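Chapter 4
Who Does the Rest of the Job?

When the packing kitchen at Zerau got its first robot arm, the managers said it would take over "the boring part." Anathi Mathebula had worked the fruit line there for years and wanted to know which part that was. She got three different answers from three different people. One said lifting. One said sorting. The third said the arm would handle anything that repeated, and that she would be free for more interesting work. She asked what the interesting work would be and was told that this was still being discussed.

This chapter is about that conversation, which goes on in some form wherever a machine is brought in to do a thing people used to do with their hands. Chapter 3 looked at automation from the owner's side: the purchase price, the payback period, the cost of a stopped line. Those sums are useful, and you should be able to do them. They are also easy to make look good. A sum that counts the minutes a machine saves and leaves out the minutes people spend looking after it will come out in the machine's favor nearly every time.

4.1 The task and the job

Economists who write about automation like to split a job into tasks. A fruit packer picks up a banana, looks it over, puts it down in the right place and reaches for the next one. Written out that way, the job looks short, and a buyer may come away thinking that a machine able to do the first item has done a quarter of the work.

Ask the packer and you get a longer list. She notices that a board has been put down crooked and straightens it without stopping. She sees that the crate at the bottom of the stack is soft on one side and pulls it early. She tells the new person to slow down. She knows which supplier's fruit bruises if you set it down hard. Hardly any of this appears in a job description, and most of it is never timed.

The trial bench at Zerau was a plain setup. The arm had two black fingers, a white table to work over, and a banana on a board. Rochelle Rewi, who ran the trial, chose the banana for its shape. A curved thing that can lie any way up is a fair test, she said, and a box would have told her very little.
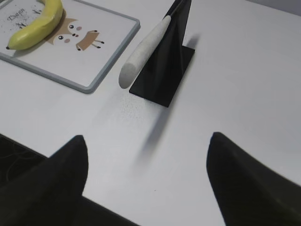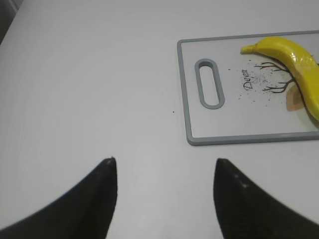

Figure 4.1. Two views from the gripper at the trial bench. In both, the fingers are apart and the banana is on the board.

Look at how little there is on the bench compared with a working line. There is one piece of fruit. Rewi's target for the trial was 300 pickups, and the arm met it. The report that went upstairs gave the number on its first page. It did not say who had put the banana back on the board after each one.

That was Amparo Cuadros. She had been moved off the line for the length of the trial and given the title of "cell assistant," with no change in pay. She put the fruit back, wiped the table, pressed the restart button and wrote down the stops. By her own notes, she did more reaching in a shift than she had done as a packer, and she did it while waiting for something else to set the pace. "I used to decide when my hands moved," she told a staff meeting in September. Her supervisor wrote in the minutes that feedback had been positive overall.

4.2 What changes for the people

The usual claim is that a machine removes drudgery and leaves skill. Sometimes it does. At the Stasiv plant, stacking full crates by hand had been wearing out people's backs, and when a lift took over that work no one asked for it back. You should keep cases like that in mind, and be suspicious of any writer who leaves them out.

But the claim is made far more often than it is checked. Three things are worth looking at each time you hear it.

Pace. Before the trial, the packers at Zerau sped up and slowed down over a shift and made their numbers by the end of it. Beside the arm, a slow spell shows up as a stop, and a stop gets logged. The same day's work can be more tiring even when less of it is lifting.

Blame. When a packer drops a banana, she picks it up. When the arm drops one, there is a form. Rhys Maihi, the union representative, went through the forms from the trial and found "operator error" ticked on most of them. The operator had not been holding the fruit. She had set the board down, and setting the board down was, for the purposes of the form, an operation.

Knowledge. The people who know a line best are often asked to explain it to the installers. They are seldom told what will become of the explanation. Mathebula spent two afternoons showing Rewi's team how she handled ripe fruit. She was thanked in an email that spelled her name wrong.

None of this shows that the arm was a bad purchase. Rewi herself makes a fair case for it. A trial, she argues, is supposed to be simple, the helping hands are temporary, and you can't judge a tool by its first bench. She may be right. The trouble is that the word "temporary" has no date next to it in any of the Zerau documents we were shown, and the cell assistant's post was still there when the trial had been over for 90 days.

4.3 Reading a trial report

Kiri Maihi, who trains shop stewards at Sketunetti, hands her students a trial report and a pencil and has them underline every sentence in which something happens but no person does it. "The board was positioned." "The cell was reset." Then she has them write a name in the margin next to each one. A report that looked like the story of a machine begins to look like a staff schedule.

We will use her method for the rest of this chapter. The next section takes the Zerau report page by page, starting with the table of stops, and sets it beside the notes Cuadros kept on the same shifts.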